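Nostent amplía a 211 plazas su programa municipal de compostaje y abre dos puntos de entrega nuevos

30 de octubre de 2026

El Ayuntamiento de Nostent aprobó en el último pleno la ampliación del programa de compostaje doméstico, que pasa a tener 211 plazas y dos puntos de entrega nuevos, uno en el barrio de Morico y otro junto a la antigua estación de mercancías. La inscripción está abierta para los vecinos empadronados en el municipio, vivan en casa con jardín o en piso.

El programa empezó en marzo con un grupo de 50 hogares, casi todos de la parte alta, donde las parcelas son más grandes. Cada hogar recibió un compostador de exterior, un cubo de cocina y una bolsa de material seco triturado. El consistorio da por buena esta primera etapa, aunque reconoce que el reparto de los compostadores se retrasó y que varias familias tuvieron que guardar los restos de cocina en cubos prestados hasta que les llegó el suyo.

La principal novedad es que podrán participar quienes no tengan espacio para compostar en casa. Estos vecinos recibirán el cubo de cocina y una tarjeta para abrir los contenedores comunitarios. El de Morico se instalará detrás del mercado, en el tramo de acera que quedó libre al retirar la cabina de la parada de taxis. El de la estación ocupará un rincón del aparcamiento de tierra, con acceso a pie desde la calle de los Telares.

«Había muchas preguntas de gente que vive en bloques y quería apuntarse. En marzo les dijimos que no teníamos dónde poner los contenedores. Ahora sí», explicó Abílio Antunes, responsable del servicio de residuos. Antunes añadió que los dos contenedores se abrirán en horario continuado y que el servicio de limpieza pasará a revisarlos a primera hora de la mañana.

La gestión del material recogido corre a cargo de Zwahlen, la empresa que ya se ocupa de los restos de poda. El compost se madurará en la explanada que la compañía tiene en la carretera de Tolirside y volverá al municipio para los parterres y para los huertos de alquiler. Una parte se repartirá gratis entre los participantes, en sacos, previa presentación de la tarjeta o del documento de inscripción.

El texto aprobado fija lo que se puede entregar y lo que no. Se admiten restos de fruta y verdura, posos de café, bolsitas de infusión sin grapa, cáscaras de huevo, flores cortadas y servilletas de papel sin tintes. Quedan fuera la carne, el pescado, los huesos, los lácteos, el aceite, la arena de gato, las colillas y cualquier bolsa de plástico. Las bolsas compostables se aceptan solo si llevan la marca de homologación impresa, un punto que provocó bastante debate entre los grupos municipales. La oposición pedía excluirlas todas para simplificar el mensaje – el equipo de gobierno prefirió mantenerlas y revisar la norma pasado el invierno.

También hubo discusión sobre los olores. Dos asociaciones de comerciantes de Morico presentaron un escrito en el que pedían colocar el contenedor más lejos del mercado. El Ayuntamiento desestimó el cambio de lugar, pero se comprometió a instalar un modelo con tapa de cierre lento y filtro, y a retirarlo si en los meses de verano se registran quejas repetidas. El escrito y la respuesta pueden leerse en el tablón del mercado.

Quienes se inscriban tendrán que asistir a una sesión informativa de 40 minutos antes de recoger el material. Las imparte Yoga Wuisan, técnica de jardinería, que ya se encargó de las del primer grupo. En ellas se explica cómo alternar el material húmedo con el seco, cada cuánto conviene voltear el montón y qué hacer cuando aparecen moscas o el contenido se apelmaza.

«El error más corriente es echar solo restos de cocina. Sin hoja seca, cartón o paja aquello se compacta y huele», comentó Wuisan. Otro fallo frecuente, según la técnica, es dejar las piezas enteras: una calabaza sin trocear puede seguir casi intacta varios meses después. Recomienda cortar los restos en pedazos del tamaño de una nuez y guardar un saco de hojas en otoño para el resto del año.

Para los participantes con compostador propio, la técnica insiste en que se coloque directamente sobre la tierra, en semisombra, y con espacio para abrir la trampilla inferior. Si solo hay suelo de baldosa, puede prepararse una base de ramas y tierra de jardín. En invierno el proceso va más lento y no hace falta voltear tan a menudo. Con heladas fuertes basta con seguir añadiendo material y tapar bien. Los compostadores que se entregan son de plástico reciclado y se montan sin herramientas, aunque varias familias del primer grupo avisaron de que la tapa se suelta con el viento. Los nuevos vendrán con dos pestañas de sujeción, y quienes ya tengan el modelo anterior podrán pedirlas en el mismo lugar donde recogieron el suyo.

La inscripción se hace en la oficina de atención ciudadana o a través de la página municipal. Hay que presentar el documento de identidad y el último recibo de basuras. Las personas que vivan de alquiler pueden aportar el contrato si el recibo está a nombre del propietario. No hay cuota, pero el compostador y el cubo siguen siendo propiedad del Ayuntamiento y deben devolverse si se abandona el programa o se cambia de municipio.

Los hogares inscritos podrán solicitar una rebaja en la tasa de residuos del próximo ejercicio. La cuantía no se ha publicado todavía y dependerá de la ordenanza fiscal, que sigue en tramitación. Para mantener la rebaja habrá que permitir una visita de comprobación al año, en el caso de los compostadores domésticos, o haber usado la tarjeta con regularidad, en el de los contenedores comunitarios. El grupo de la oposición pidió que el uso de la tarjeta no quede asociado al nombre del titular. La secretaría municipal ha encargado un informe sobre este asunto y, mientras no se reciba, las aperturas se anotarán únicamente con un número de vivienda.

Si hay más solicitudes que plazas se hará un sorteo público en el salón de plenos. Tendrán preferencia los hogares que quedaron en lista de espera en marzo, siempre que confirmen por escrito que mantienen el interés. Los colegios y comedores no entran en este cupo y cuentan con una línea aparte, que el Ayuntamiento espera presentar más adelante.

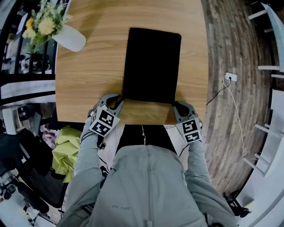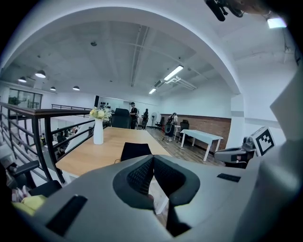
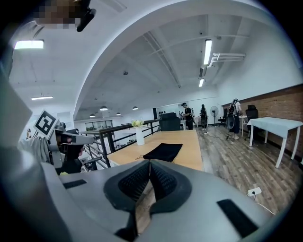

El calendario de sesiones se publicará cuando se cierre el plazo de inscripción. Habrá turnos de mañana y de tarde, y al menos uno con intérprete de lengua de signos si alguien lo solicita al apuntarse. Puede asistir cualquier persona mayor de edad del hogar, no necesariamente la que firma la solicitud.

El material se recogerá en el almacén municipal de la calle de los Telares, por orden de turno. El compostador viene desmontado en una caja plana que cabe en el maletero de un coche pequeño. A quien no disponga de vehículo se lo llevará a casa la brigada, pero debe indicarlo en el formulario – las peticiones hechas después, en el propio almacén, no podrán atenderse.

El pleno aprobó además una partida para triturar los restos de poda que se generen este invierno en los parques. El triturado quedará a disposición de los participantes en un cajón abierto al lado del almacén, y cada uno deberá llevar su propio saco. Según Antunes, el material seco fue lo que más se echó en falta en la primera etapa, sobre todo en las casas sin árboles, y hubo vecinos que acabaron usando hueveras y rollos de cartón.

En el mismo punto del orden del día se rechazó una propuesta para comprar una segunda trituradora, por diez votos contra siete. El equipo de gobierno alegó que la actual pasa parada buena parte de la semana y que antes conviene reorganizar los turnos de la brigada. La propuesta volverá a debatirse con los presupuestos.

Las dudas sobre la inscripción se atienden en la oficina de atención ciudadana, en su horario habitual. Para avisar de un contenedor lleno o averiado se usará el teléfono del servicio de limpieza, que figurará en una placa junto a la tapa.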